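Subject: Re: Cloth folding set – how many more, and which ones?
Date: 2020-10-09
List: nestport-demos

The Bastano group wrote:

> We have trained on the first 300 examples of the cloth task and the
> policy closes the fingers too early. Before we ask for more, can you
> tell us how you record them? Do you move the basket between
> examples? And are the finger pads still the same as in September?

Thank you for the questions. I answer them in the order that is best for me, I hope it is fine.

1. How we record

One person works with two hand-held grippers, one in each hand. The basket with the cloths stays near the left end of the table, on the board with the grid. The left gripper goes into the basket, and the right one waits open over the board until it is needed. We ask the person to start every example like this, so the first seconds look very similar. Maybe this is already a part of your problem.

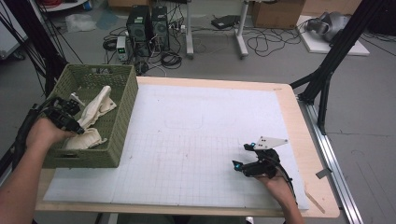 2. Moving the basket

Until now we moved it only a little. I propose that for the next group we shift it by 2 squares of the grid after every example, and write the position in the log. The Hijazi set did it in this way and I found their logs easy to use.

3. Finger pads

The pads have a dark fuzzy fabric on the inner side, and the edges of the fabric are a bit frayed. I do not think a few fibers change the grip very much, but they are visible to the gripper camera, so your model will see them too. 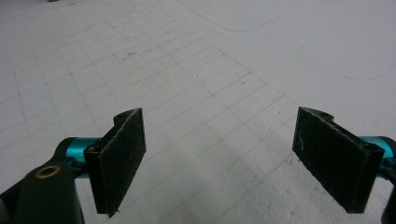 About the early closing, I looked again at the log for example 1588, which you marked as bad. The opening value there is delayed against the video by 2 frames. I did not check yet if the others have the same delay. If yes, then the labels should be corrected before anybody records more, and I can run the Furkilard script on the full set during the weekend.

Please do not delete the bad examples on your side – I would like to compare them after the correction. Also, can you send me the list of the ones you left out from training? I have only the older version of it.

Best regards,
Nestport recording desk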